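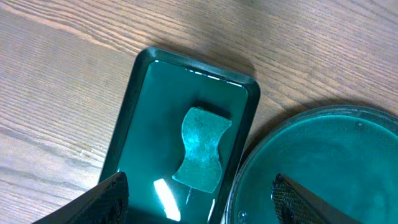 Agosto, tercera semana de las peras

Me he levantado a las seis y media porque el camión del agua de riego pasaba temprano y quería tener las mangueras recogidas. Hacía fresco en el patio. He desayunado de pie, café y el pan de ayer, y a las siete ya estaba en el huerto.

El peral grande está cargado por el lado sur y casi pelado por el norte. Lo mismo pasó el año anterior. Corina Camenzind dice que es por la poda y que en febrero corté de más. Puede ser. Lo apunto para acordarme: este invierno, solo las ramas cruzadas y nada más.

He llenado dos cajas con las peras que estaban en su punto y he dejado las verdes. Las picadas las he puesto aparte para compota. En la báscula de la cocina he ido pesando tandas: para cada olla, 2 kilos de fruta limpia, 400 gramos de azúcar y el zumo de un limón. El año pasado puse más azúcar y quedó empalagosa, hubo que regalarla casi toda.

A media mañana ha llamado Theresia Riedl por lo de la comida en Gravholm. Quiere que lleve algo dulce y que recoja a Burgi en la estación. Le he dicho que sí a las dos cosas. Después me he arrepentido un poco de lo de la estación, el coche sigue haciendo el ruido al frenar y no he pedido cita en el taller.

Xavier ha venido a buscar la escalera. Se ha quedado a tomar un café y hemos hablado del tejado del cobertizo. Según él se puede arreglar con chapa y no hace falta cambiar las vigas. Le han pedido 200 por el material. Yo pondría la mitad si lo hace antes de las lluvias.

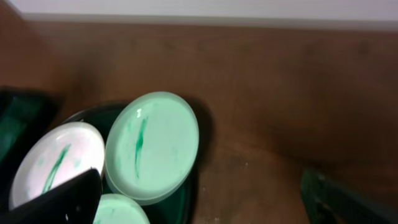
¿Se puede hacer la compota sin pelar las peras?
Con las pequeñas de piel fina queda bien, se deshace casi toda al cocer. A las grandes les quito la piel, se queda en tiras y luego molesta en la boca.

Esto me lo preguntó Heidrun el otro día y no supe contestarle en el momento, así que lo dejo escrito y se lo digo cuando la vea.

Por la tarde, calor. He cerrado las persianas y he cocido la primera olla a fuego bajo, una hora larga. He rellenado los tarros hasta arriba y los he dejado boca abajo sobre un trapo. La segunda olla se me ha agarrado un poco por el fondo por atender al teléfono. He pasado lo de arriba a otra cazuela y no sabe a quemado.

Waltraud Bachmann cumple 83 la semana que viene. Le apartaré un tarro de los de hoy y le escribiré una tarjeta. Le gustaba la compota con canela, pero de canela queda un dedo en el bote. Apuntar en la compra: canela, gomas para los tarros, limones, pilas para la radio.

He regado los tomates a las nueve, cuando ya no daba el sol. Dos matas tienen las hojas de abajo amarillas. Las he quitado y mañana miro las demás. El viento ha cambiado al oeste.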